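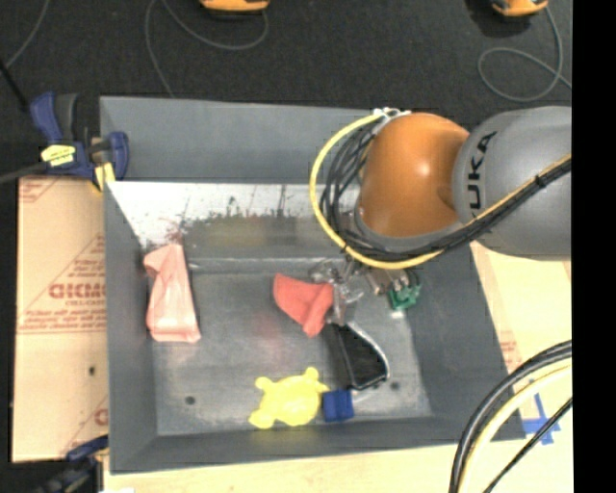

Bin picking build, cable routing + soft stuff. opinions?

Posted by sekdale_steve, Aug 23, 2023

ok so arm is over the bin finally. bin is just clamped to the bench for now. Problem 1 is the yellow cable, big loop round the joint, scared its going to snag. Problem 2 is cloth. Gripper gets to the red cloth ok but I want a decent pick rate on soft things and on the turtle. Last run 72 good out of 122. Thoughts

grinder_mo
loop's too big. tie it closer to the link, one more tie near the joint. you've got one on the bundle already, copy that

Pranix
disagree w/ grinder. Pull it tight and the wrist joint eats the connector. Did that in May, 2 cables dead. Leave slack, put a sleeve over the whole bundle

grinder_mo
slack fine, that much slack no. it'll hook a bin corner

sekdale_steve
hasnt hooked yet. sleeve is cheap tho, will try

Moushumi Dissanayake
What's the lighting like? That strip of scratched metal up the back of the bin is shiny, my depth camera hated a surface like that. Matte paint or tape over it before you touch the grasp code.

Pranix
+1 matte. and wipe the grime off first or nothing sticks

sekdale_steve
paint, really? thought it was fingertips. most misses are the small dark cube

Moushumi Dissanayake
Log the misses by item then. Cube next to the turtle like that, I'd bet it's closing on both.

katayama_fan
two clamps on one side enough?? mine walked 18 mm over a night. check the other side too

sekdale_steve
ok. sleeve, tape on the shiny bit, more clamps. will rerun the 122 and post numbrs

grinder_mo
still say shorten the loop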